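Dimbridge Tank Water list
Re: [tankwater] Brown tinge and a smell after the first rain
27 September 2020

Baoshan Hao wrote:

> Hello all, we moved to the Arruda Road end of Dimbridge in autumn and this
> is our first house on tank water, so please forgive the beginner's
> question. After the rain last week the kitchen tap went the colour of weak
> tea and there is a smell, a bit like wet leaves. The previous owners left
> us a filter under the sink and no instructions whatsoever. The tank is
> concrete and very old. Do I need to have it emptied and cleaned? One
> company quoted me for the full job and I nearly fell over. Also my mother
> is coming to stay in December and she is already worried about the water,
> so I would like to have an answer for her.
>
> Baoshan

Hello Baoshan, and welcome to the list and to the wrong end of Arruda Road (I can say that, I lived there for 19 years before we moved up the hill).

First of all, please don't book the full clean yet. Weak tea and wet leaves after a long dry spell is nearly always gutters. Everything the gum trees have dropped since the last decent rain sits up there stewing, and then the first good fall carries the lot into your tank in one go. We had it every spring at the old place and my husband used to say he could tell the date by the bath.

So get up there, or get someone with better knees than mine up there, and scoop the gutters out properly, downpipes as well. Then have a look at the strainer where the water goes into the tank. On those old concrete ones it's a sort of basket sitting in the lid, and I would bet you a lemon tree that yours is full of muck. Tip it out, hose it, put it back, and check there's no gap around the edge where a frog could get through. They do love a gap.

Next question, do you have a first flush diverter? It's a fat upright pipe beside the downpipe with a little dripper at the bottom. If you haven't, it's the best money you will spend on that house. Ours is a Skeltent and it has been no trouble, although the dripper blocks up if you forget about it, and I do forget about it. The fellow at the hardware shop will tell you that you need the biggest one. You may well not. Measure your roof first and take the number in with you.

About the filter under the sink, I can't tell you much without knowing which one it is. If it's a Zanduvier there should be a sticker on the housing with the cartridge size, usually facing the wall where you can't read it. Change the cartridge whatever it looks like. You don't know how long it's been there and neither do we. Turn the pump off first and have a towel handy!

As for the sludge, every tank has some and it mostly sits on the bottom minding its own business. If you lower a length of clean pipe down and find it's deeper than your hand is wide, then yes, ring around, and get more than one quote. There is a way to siphon the bottom layer without emptying the whole tank, and you might lose roughly 1000 litres doing it, much less painful than starting again with summer coming. Ask for that by name when you ring, "desludge, not empty", as they won't always offer it.

Do get the water tested for your mum's sake. You collect it yourself in the bottle the lab sends, and ours cost 80 dollars last time. Until it comes back I'd boil what you drink and what you clean your teeth with.

One more thing and then I'll let you go. You'll find you get careful with water without noticing. We do the few breakfast things by hand and leave the machine for when it's full.
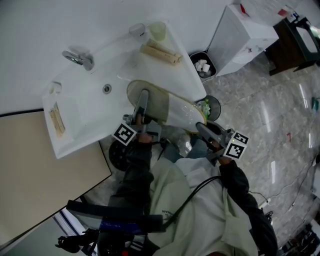
The other habit worth getting into is knocking on the side of the tank. Start at the top and work down, and the sound changes when you reach the water. Chalk a line there and write the date beside it. I've still got five years of chalk on ours, and it's a great comfort in a dry February to see that it's been lower before.

If you'd like to borrow our long gutter scoop, just write to me off the list. It lives behind the shed door and it's no trouble at all.

Warm wishes from up the hill,
Marg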